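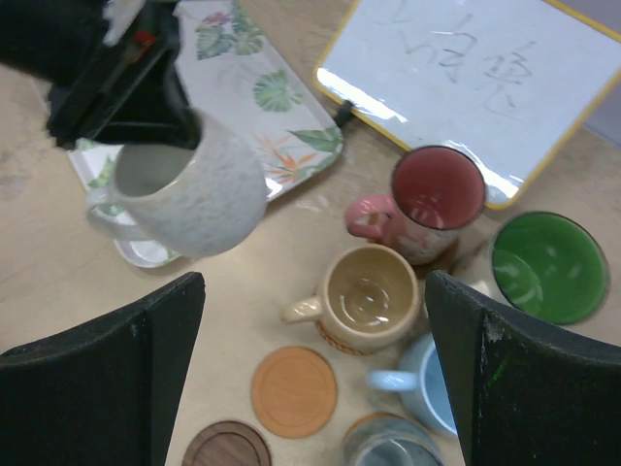 Unit 3: Serving Trays and Drinkware

Course notes, Household and Hospitality Basics
Instructor: Lorna Magbanua
Lab assistant: Farzad Azimi

Read these notes before the lab. The reading quiz covers the first two sections only. Bring a dish towel and closed-toe shoes.

3.1 Trays

A serving tray does two jobs. It moves several things at once, and it marks off a place for them on a table after they arrive. Most of the mistakes we see in the lab come from people thinking only about the first job.

Melamine is the usual choice for everyday trays. It is a hard plastic, light for its size, and it takes a printed pattern well. The one at the start of this unit is white melamine with big green tropical leaves, orange flowers, and a raised, rounded rim. A rim like that keeps a mug from sliding off if the tray tips a little. It won't save a drink that is already spilling.

Melamine does not belong in the microwave or the oven. It can go in most dishwashers, but check the back of the tray first. Abrasive pads dull the surface and eventually wear the print away, and a scratched tray holds stains from coffee and tea. Use a soft cloth.

Wood trays look good and grip better, but they have to be wiped and dried right away. Metal trays are noisy and get hot under a teapot. We keep a few of each in the cabinet by the door so you can compare the weight.

3.2 Mugs

Speckled glazes are common on ceramic mugs. The mug in the photo is off-white with fine gray flecks and a plain light interior. Students sometimes try to scrub the flecks off, thinking they are coffee grounds. Run a fingertip over the spot. Residue usually feels raised or gritty and comes off with warm water and soap. If it stays put after a normal wash, leave it alone.

A plain light interior makes it easy to check whether a mug is clean. With a dark interior, hold the mug under the light and look at the bottom edge, where tea rings collect.

Check every mug for the following before it goes on a tray:

Chips on the rim. Set it aside, even if the chip is small.
Hairline cracks near the handle. Set it aside.
A rough or uneven foot. Fine for use, but put a coaster under it.
Lipstick or grease on the rim. Wash again by hand.

Carry a mug by the handle or by the lower half of the body. Once a mug has been washed for a guest, keep your fingers off the rim and out of the inside. You will lose points for this in the practical.

3.3 Loading a tray

Start with the tray flat on the table. Never load it on your arm in this course.

Put the heaviest piece near the middle, a little toward your body. Place the rest around it and leave space between pieces so they don't knock together. Turn handles so that the person being served can reach them without twisting the mug. Tall glasses go toward the center and short ones toward the rim.

Pick the tray up with both hands under the long sides. Look where you are going, and only glance at the drinks. Staring at a full cup makes most people spill.

To unload, set the whole tray down first. Take pieces off from alternate sides. A light melamine tray can flip if you clear one end and leave a full teapot on the other.

3.4 Coasters and table surfaces

Pale wood shows rings quickly. Set the coasters out before the tray comes to the table, one for each person, within easy reach of the hand they drink with. Cork and felt soak up drips. Glazed or stone coasters don't, so wipe them between uses or the mug will stick and lift the coaster with it.

If a table gets crowded, clear anything that isn't part of the service before bringing more drinks. Notebooks, phones and whiteboards go on the side shelf.

3.5 Practical

Work in pairs. Each pair gets 2 trays. One person loads while the other checks against the list in 3.2, then you switch. Walk the tray to the far table, unload it, reset the coasters, and bring the empty tray back.

The practical is worth 26 points out of the 100 for the unit. A broken mug does not cost you points if you report it and sweep up properly. Farzad has the brush and the cut-resistant gloves.

Write down in your lab notebook:

Which tray you used and what it was made of
How you arranged the pieces, with a quick sketch
Anything you set aside and why
One thing your partner would change

Notebooks are due at the start of Unit 4. Makeup labs are in June, sign-up sheet outside the office.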